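Automatización en el puesto de embolsado: ¿qué pasa con los turnos y las categorías?

Preguntado el lun 28 octubre en Trabajo y empresa

Trabajo en la preparación de pedidos de Drikomby, sección de fruta. Somos 20 personas entre mañana y tarde. La empresa ha montado en una sala aparte una celda de pruebas con dos brazos y nos ha dicho que en diciembre pasará una a la línea. De momento practican con fruta artificial: coger la pieza, cesta, bolsa.

El encargado dice que no sobra gente y que cuatro de nosotros pasaremos a "supervisión de celda". En el papel que nos han dado no aparece ni categoría ni sueldo ni horario. ¿Pueden cambiarme de tareas así? ¿Alguien ha pasado por esto y puede contar cómo queda el trabajo después?

Adjunto foto de la celda. 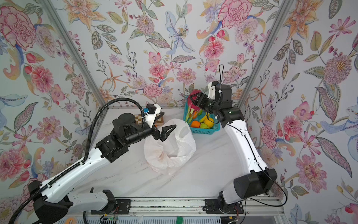
Mudassar Shaikh respondió que en Purkwood pasaron por lo mismo y que el trabajo cambia más de lo que cuentan al principio. Su respuesta completa:

Yo embolsaba a mano y ahora llevo dos celdas. Se carga menos peso y la espalda lo nota. A cambio estás pendiente de las paradas: la bolsa que no abre, la pieza que se cae, el cable que roza. El ritmo lo marca la máquina y las pausas hay que pactarlas, porque si paras tú alguien tiene que quedarse mirando. Nos dieron 33 horas de formación, dentro de la jornada. Pedid eso por escrito antes de diciembre. También quién responde cuando la celda se queda parada, que al principio nos lo apuntaban a nosotros.

Respuesta de Guangming Xie
Lo primero es mirar tu convenio y la categoría que pone en tu contrato. Si las tareas nuevas son de una categoría superior, pregunta por la diferencia de sueldo. Si además te cambian el turno, eso va aparte y te lo tienen que comunicar por escrito. No firmes el papel como "conforme". Pon "recibido" y la fecha, y llévalo al comité o a un sindicato. Sin ver el convenio no se puede decir mucho más.

Respuesta de usuario anónimo
En mi almacén también vinieron con brazos y al año estaban tapados con un plástico. Yo no me preocuparía.

Comentario de quien pregunta
Gracias. El convenio lo tengo, miro la tabla de categorías y lo pongo. Lo de las 33 horas lo voy a pedir, aquí han hablado de una mañana.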